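Porby – tile picking arm, README

Build notes and data card for the tabletop arm at the Goduta shared workshop.

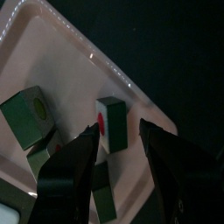

Wrist camera view: tiles in the tray, one standing on end between the fingertips.

Status: working, still being changed. Last edited 14 August 2026 by Piret Rebane.

What this is

Porby is a small bench arm with a two-finger gripper and a camera on the wrist. The job is to pick mahjong tiles out of a shallow plastic tray and set them down in a row on the mat. I drive it by hand from a leader arm and record each attempt. The recordings are in this repository along with the code that replays them and the printable parts.

The original plan was to build a full wall for a game. That is a long way off. For now one tile at a time is enough to keep me busy.

What you need

The arm, with the Policarpio servo board flashed to version 3 or later
Both printed fingers (parts/finger_left and parts/finger_right, black filament, no supports)
A USB camera that fits the wrist bracket
A pale tray with rounded corners and a low rim
Mahjong tiles, green backs if you want to match our recordings
A laptop with 10 GB free

Setup

Clamp the base to the bench before you plug anything in. Run setup.sh, then calibrate.py, and move each joint to its stop when asked. The gripper is the last joint. Close it gently until the tips touch, press enter, then open it all the way and press enter again.

Check the camera next. Both fingertips should be in view with tray floor between them. If you can only see one finger, loosen the bracket and turn it. Tighten the screws on the side of the right finger while you are there. They work loose after a long session and the tip starts to wander.

Recordings

There are 100 episodes in the first set, named flat, and a smaller set named upright. Each episode is one folder with the wrist video, joint positions and a text file with my notes. Video and joints share a clock, but the first few frames can be out of step, so trim them before training.

In flat, the tiles start lying down. In upright, the target tile starts on its narrow end and the others are left wherever they fell, sometimes leaning on each other. Upright is easier to grip and much easier to knock over. Failed picks are kept in both sets and marked "fail" in the notes.

The suits are not balanced. Most of the targets are dots, which was the bag I opened first. Characters and bamboo will go in when I get to them, probably in November.

Known problems

Glare on the tray rim. The bench lamp leaves bright spots along the edge. The detector in tools/find_tile.py used to take these for tile corners. There is a mask now, but it assumes our tray.

Dark background. Anything past the tray comes out close to black in the evening recordings. Don't use them to learn where the bench ends.

Hidden tiles. The fingers block a fair bit of the view once they are down in the tray. A tile behind the left finger may only show a strip of its back or a bit of a dot. Labels in these frames were done by hand and some will be wrong.

Slipping. Bare printed tips slide on the tile faces. I tried 6 mm strips of grip tape and they helped until they peeled. The Flarirora silicone sleeves are next – I have a pair but the tips need to be reprinted to fit.

Licence

Code and part files are MIT. Recordings are CC BY 4.0. Please credit the Goduta workshop.

Changes and questions

Open an issue, or leave a note in the tray drawer if you are a member. Pull requests for the calibration script are welcome, especially if you have it running on a Mac.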